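By Laiba Jatoi
November

I fold a lot of laundry, so when Drerneteo offered me time with the Russo, its two-finger chore gripper, I said yes before the sentence was finished. I wanted to know one thing: can a machine do the boring stuff at home yet?

Let me start with the good news, because there's plenty! Picking up is great. Socks, dish towels, a sweater dropped behind the couch, all fine. Last year I tried the Broser, which grabbed cloth the way a toddler grabs cake, and the Russo is a huge step up from that. It has a light touch, and in a week of use I didn't find a single pulled thread.

Folding is where things slow down. A simple towel took 9 minutes on my first try (I can do one in a few seconds while watching TV), and anything with sleeves still beats it. Corners are the hard part. Cloth bunches up, one side slides, and the nice flat edge you had a moment ago is gone.
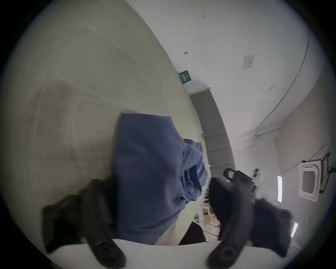 Reading time: 2 min

Blue cloth held between the two fingers, flat and straight along the top, all wrinkles down the right side. I saw that kind of half-fold over and over, and I still cheered whenever a straight edge showed up.

Would I buy one? At $1041, no, but I'd love to borrow it again. My neighbor runs a small linen shop in Sterirthorpe and goes through 200 napkins on a busy night, and she wants to try it for sorting, which I think it could handle today. Folding needs another version or two. I can't wait to test the next one, and I've got a full basket ready.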